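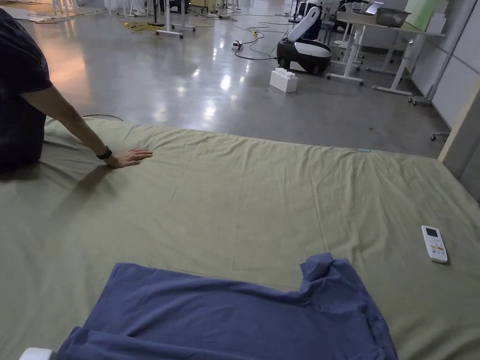 Re: [gena-fliers] Miles drive and the early flight
October 18, 2019

Hello everybody,

Thank you for writing all that up, and sorry it took me a while to answer. I was up in Henare with my sister and her internet is the kind where you can make a sandwich while a page loads. I've put your note in here so people who joined lately can follow along.

> I talked to the woman at the Trustimier counter again and she says the
> miles drive is on for December, same as before, but you can't do it at the
> counter any more. It has to be through your own account. She also says
> the smallest gift they will take is 4000 miles, and I know several people
> on this list have less than that sitting there from one trip years ago.
> Can we pool them? And has anybody heard whether the early flight is
> staying? My husband depends on it.
>
> Angus Costigan

Pooling first. I called the Dulomance line (that's what they're calling the points program now, I still say "the miles") and waited a good long time, but the young man I got was very patient with me. Yes, you can pool, as long as one person is the holder of the pool and everybody else moves their miles into it before the gift is made. There's no fee if the miles are going to a charity on their list. There is a fee if you move them to a cousin, so please be sure you tick the right box - it's near the bottom of the page, under the part about hotels, and I missed it the first time and had to start over.

I'm happy to be the holder for anyone who would like that. I did it for my church group when we sent the choir to Henare, and I have been on this list for over 10 years, so I hope you'll trust me with your odd scraps. If you'd sooner have somebody else do it, speak up and no hard feelings at all. We need at least 5 people in a pool, and counting Angus and me we have four so far.
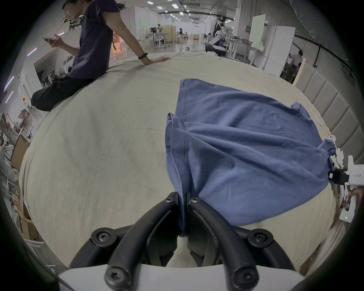

The charity is the same one, the family travel fund at the children's hospital. They buy tickets for parents who live too far out to drive back and forth. I met one of the mothers at the Gena terminal last winter, in the seats by the vending machines, and we got to talking the way you do when a flight is late. She'd flown in on a ticket from the fund and was going home for two nights to see her other kids. I think about her whenever I get one of those emails telling me my miles are about to expire!

Now, the early flight. I wish I had something firmer to tell you. The printed timetable at the counter still has it leaving at 7 in the morning all through the winter, and when I looked on the website I could book it well into the new year. The gentleman on the phone couldn't say anything about schedules, that's a different department. My neighbor who works on the ramp has heard talk of a smaller plane on that run, which wouldn't bother me much, though I know some of you had a bumpy time on the little ones. If Angus's husband needs a letter for his employer about the flight times, the counter will print one and stamp it. They did that for my nephew.

One more thing while I have you. A few of us would like to thank the counter staff properly before the holidays. They stayed past their shift during that fog in the spring and found blankets for people, and I don't believe anyone from the company ever said a word to them. I was thinking of a card that we all sign, and maybe some baking. Coffee cake travels well. I can leave the card at the library desk in Gena and you could sign it whenever you're passing, or write me a line and I'll copy it in with my best handwriting.

Please send me your member number (off list, please, not to everyone) if you want to be in the pool, and say how many miles you'd like to give. I'll write back to each of you when they land.

Warmly, and safe travels,
your list neighbor on Mill Road

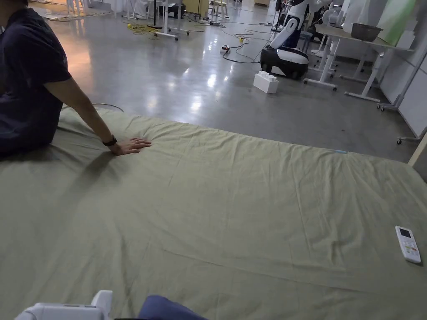
Hand flat on the green sheet

You are receiving this because you subscribe to gena-fliers. Replies go to the whole list.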